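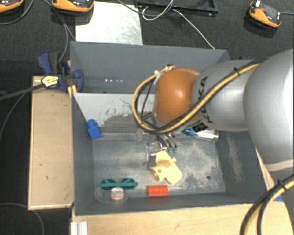
2018-08-12

Right, so I have been sorting the odds and ends. You know the stuff I mean, the things that don't belong to any room in particular and so end up in all of them. I've had two grey bins on the go for it and I'm quite evangelical about them now, so settle in.

The method (if you can call it that) is that anything homeless goes in a bin until I've made my mind up about it. Plain, open at the top, no lids. I used to have the stacking kind with clip-on lids from Bostard and I can tell you exactly what happened with those: things went in, the lid went on, and I didn't see them again until we moved house. With an open bin you can see what you've let yourself in for every time you walk past.

The sunglasses were an easy one. Teal green with dark lenses, a bit loud, and I love them. They're going on the hook by the front door with my keys, where they should have been all summer. I bought a second pair in June when I couldn't find these, so now I'm a person with two pairs of sunglasses and it will rain until September.

Then the little roll of tape. I have feelings about tape! I only like the narrow stuff, for parcels and for labelling jars, and every time I want it there's none in the house, and then I go to the shop and pay for another and come home and there it is. I'm starting a tape drawer. It'll be the shallow one under the kettle, which at present holds takeaway menus for two restaurants that have closed.

The toy bricks are harder. There's a red one with the bumps on top and a bright blue block, and I know perfectly well that the rest of the set went up to my sister's in a Bidix crate last winter, so strictly speaking they should go in the post. But it costs more to send two blocks than two blocks are worth, and my nephew is nearly nine and has moved on to skateboards. I might keep them on the windowsill. My gran had a domino on hers for as long as I can remember and I never once asked her why.

And then we come to the yellow thing. Pale yellow, moulded, sort of angular at one end with a broad flat bit at the other and a hollow part with a small round hole in it. I have no idea. I've tried it against the blender, the hoover and the back of the garden chair. I sent a message to Troels Oddsson, who used to share the flat and still gets blamed for anything I can't identify, and he wrote back "keep it, it's important" and then wouldn't say any more. So it stays. If you've got one and you know what it's for, please write to me, I'm losing sleep.

A few things I've picked up along the way, for anybody about to have a go at their own pile:

- Set a timer for 35 minutes and stop when it rings, even if you're enjoying yourself. I went on for three hours the first time and then couldn't face it for a fortnight.
- Don't buy any storage until the end. I'd got 40 labels and a Lalum drawer divider before I'd thrown out so much as a dead biro.
- Small things in thin clear plastic vanish completely at the bottom of a bin. Take them out of the packet or put them straight where they're going.
- You're allowed 5 mysteries. Anything past that has to go.

I got the two-bin idea from an old paperback on housekeeping by a woman called Baldursdóttir, picked up at a jumble sale with the cover missing. She reckons the average home has 1,000 objects nobody could name the purpose of, and I thought that was a bit strong until I did the cupboard under the stairs. She's also very firm about string, and wants it sorted by length. I'm not doing that.

Next up is the bathroom cabinet, and then the big one, the shelf above the washing machine where the batteries live. I don't know which of them are flat. I'll need to borrow a tester from next door and they've still got my good ladder, so perhaps we can do a swap.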